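# In Praise of the Table That Doesn't Match

I bought my last matching dinner set at 30, a boxed service in a shade the store called oatmeal, and I was so proud of it. Everything the same! Plates, side plates, bowls, all stacked up like a hotel pantry. Within two years I was bored stiff, and I have been buying dishes one at a time ever since. I'd like to talk you into doing the same.

My case starts with color. Food looks wonderful on color, and we've been told for ages that it doesn't. White is fine, white is safe, I still own white bowls and reach for them when there's soup. But put a plain omelet on an orange plate and it looks like breakfast on vacation. Sliced cucumber on bright pink is a party. Lentils, which I love and which are the color of a wet sidewalk, come alive on terracotta, and I will argue this with anyone.

My friend Idris Powell does argue it. Idris has one set of 1,992-era stoneware (he writes the year with a comma to annoy me) and he thinks a mixed table looks like a yard sale. He's eaten at my place a hundred times and he still lines up his plate with the nearest one of a similar color. His complaint, boiled down, is that the eye has nowhere to rest. 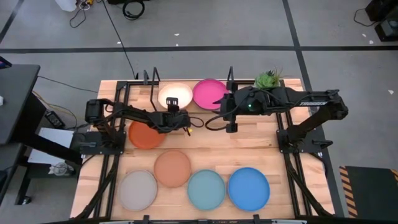 I think the eye rests on the wood. A pale butcher-block top with those long stripes running across it is the calmest thing you can put under a dish, and it will take orange, magenta, brown and white all at once without a fuss. People who try mixed plates and hate them have usually tried them on a patterned cloth. Take the cloth off! Let the bare table do the quiet part and give each dish a bit of room. Add one small green thing in a pot, a succulent if you forget to water like I do, and leave it at that. Candles, runners, napkin rings, all of that can stay in the drawer until November.

A few things I've learned by getting them wrong. Keep the shapes simple. Round with round works nearly every time, and a single square plate will bug you all evening. Go for solid colors at first, then sneak in a pattern once you trust yourself. Mix the sizes so a bowl can sit next to a flat plate and neither looks lost. And don't plan who gets which color. My guests grab, trade, and occasionally sulk over the pink one, and dinner is better for it.

There's a money side too. My favorite orange plate is a Canpolat I found in a thrift store bin in Gilenmont, and when I chipped it I shrugged and kept using it. When I chipped a plate from the oatmeal set, I went looking for a replacement, and the store would only sell me the full box again, for $160. For one plate! With a mixed shelf there's no such thing as a missing piece. Something breaks, there's a gap, and you get to go hunting.

Idris is coming over for dinner at seven tonight. I'm making the lentils, and he's getting the pink plate whether he likes it or not.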